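Kartha Building, Tidlow Road
Shared workrooms and laundry: quarterly inspection
Period: March
Areas covered: ground floor corridor, laundry, drying room, folding room, rear stair
Area not covered: boiler room (separate sheet)

Marking: OK = no action. A = action needed before the next round. R = repeat item, carried over from the last sheet.

1. Exits and corridors

1.1 Corridor clear for full width. OK
1.2 Rear stair door opens without a key from inside. OK
1.3 Exit sign lit at rear stair. A
Comment: lamp flickers for a minute or so after the test button is released. Replace the fitting. The lamp was changed last time and the fault is the same.
1.4 Floor mats flat, no curled edges. A
Comment: mat at the laundry door lifts at one corner. Taped for now. Tape is not a repair and should not be on the next sheet.

2. Fire equipment

2.1 Extinguishers on hooks, pins in place, gauges in the green. OK
2.2 Service tags current. A, R
Comment: extinguisher tagged 471 is past its service month. The one tagged 175 was serviced and is fine. Cerkby has the work order.
2.3 Smoke detector, corridor. OK
2.4 Heat detector, drying room. OK
Comment: cover was dusty. Wiped during the round.

3. Laundry

3.1 Lint screens clean on all dryers. A, R
Comment: dryer nearest the window had a full screen at 7 a.m., before anyone had used it that day. The notice says to empty the screen after each load. Either people are not reading it or it is hung too high.
3.2 Vent ducts attached and not crushed. A
Comment: middle dryer has been pushed back against the wall and the duct is squeezed almost flat. Pull forward and mark the floor so it stays put.
3.3 Washer hoses free of bulges and cracks. OK
3.4 Shutoff valves turn by hand. A
Comment: cold valve on the left washer is stiff. Do not force it. Plumber to look when he comes for the utility sink.
3.5 Detergent stored below eye level with lids on. OK
3.6 Floor drain runs freely. OK
Comment: tested with one bucket.

4. Folding room

4.1 Outlets and cover plates sound. OK
4.2 No extension cords in permanent use. OK
4.3 Tables steady, edges smooth. OK
4.4 Lighting enough to work by. OK
4.5 Finished items moved to the shelves at closing. A
Comment: cotton goods still warm from the dryer should be spread out or folded in small stacks. A deep pile holds heat in the middle, and towels that have had oil on them are the worst for it. Run the cool-down cycle to the end before unloading.

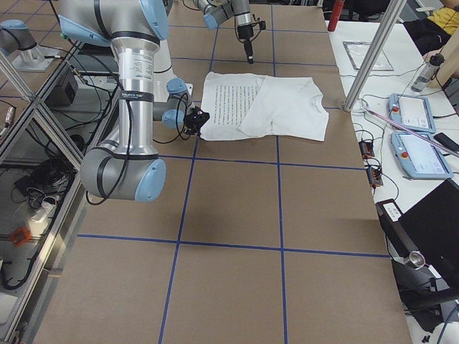 Jultier wrote back on the draft of this sheet that the cool-down rule is fair but the dryers cut it short when the door is opened early, and asked for the setting to be locked. Jultier also wants the oil warning put on the dryer doors, in larger type than the lint notice. Both requests have been passed to Cerkby. No answer on the lock so far. The door signs can be printed here and do not need to wait.

5. Drying room

5.1 Racks fixed to the wall, no loose brackets. OK
5.2 Nothing hung within arm's reach of the heater. A
Comment: two blankets on the end rail. Moved. Suggest taking the end rail down altogether, as it will always get used if it is there.
5.3 Fan runs and the grille is clear. OK
5.4 Dehumidifier tank seated properly. OK
5.5 Walls and ceiling free of mold. OK
Comment: old stain over the door is dry and has not grown. Pencil line left around it for comparison.

6. First aid and records

6.1 Kit sealed or fully stocked. A
Comment: burn dressings used and not replaced. No entry in the book to go with them. Every use has to be written down, including small burns.
6.2 Emergency numbers posted and correct. OK
6.3 Meter reading taken. 3681

Carried to next round: 2.2, 3.1, and 3.4 if the plumber has not been.
Items 1.3 and 6.1 to be closed within the month.
Copy to Cerkby office, copy in the corridor folder.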